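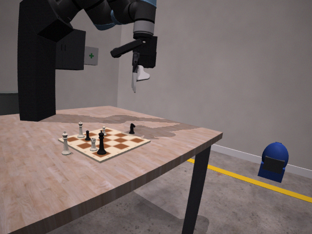

Does a cheap loaf go stale faster than a dear one?

Project report by Iona Imrie, with Selorm Ansah
Supervisor: Shona Cruickshank

I've wanted to do something on bread ever since I moved into halls and started throwing half of every loaf away, so when the food science projects came round I put my name down before anyone else could. Selorm joined a week later (he wanted cheese, but cheese was taken) and we agreed to look at staling, the slow business of a soft slice turning firm and crumbly.

We used three sorts of loaf. The first was the sliced white from the shop at Prumton, the second was a sourdough from the Jesden bakery, and the third I made myself from my gran's recipe, which has a good bit of milk and butter in it. Every loaf was bought or baked on the same morning, bagged the same way and kept in a cupboard. To measure firmness we put a 700 gram weight on a slice for 60 seconds and then measured how far it had sunk. Simple, but it works surprisingly well once you stop leaning on the bench!

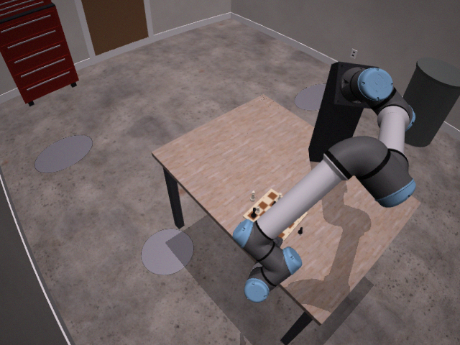

So is staling just the bread drying out?

Drying is only part of it. A loaf sealed in a bag so it can't lose any water will still go firm, because the starch that swelled up in the oven slowly settles back into a tighter order and holds on to the water differently. It's also why a stale slice goes soft again in the toaster for a few minutes, then ends up harder than before once it cools.

Back to our loaves. We tested 119 slices over the whole project, which was far more buttering-free bread than I ever want to see again. The shop loaf stayed soft the longest by a long way. Mine came second, and I was chuffed with that. The sourdough was the firmest on every single day, but then it was the firmest on day one as well, so we ended up working out the change from the first reading for each loaf. Done that way, the sourdough and my milk loaf were much closer together than I'd thought they would be.

We also kept a few slices of each in the fridge, and these went firm noticeably faster than the cupboard ones. I'd read that they would – I still didn't quite believe it till I pressed one.
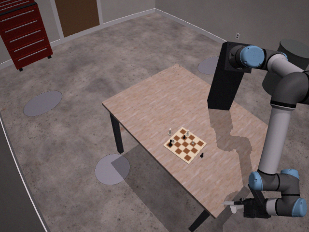 The fridge slices gave us the most trouble when it came to writing up. We lost nearly 38 readings in the first week when the ruler slipped, and most of those were fridge ones, so that part of the graph has bigger gaps than I'd like. Selorm redid what he could with fresh loaves, but a fresh loaf from a different morning isn't really the same loaf, and we've marked those points separately.

If I did it again I'd bake all three myself, same oven, same flour, and only change one thing at a time. As it stands we can't say whether the shop loaf did well from its added fats, its thinner crust or something else on the label. I'd also like to try the freezer, which we ran out of time for. Selorm would still like to do cheese.

Thanks to Pankaj Mittal for lending us the weights and for eating the leftovers.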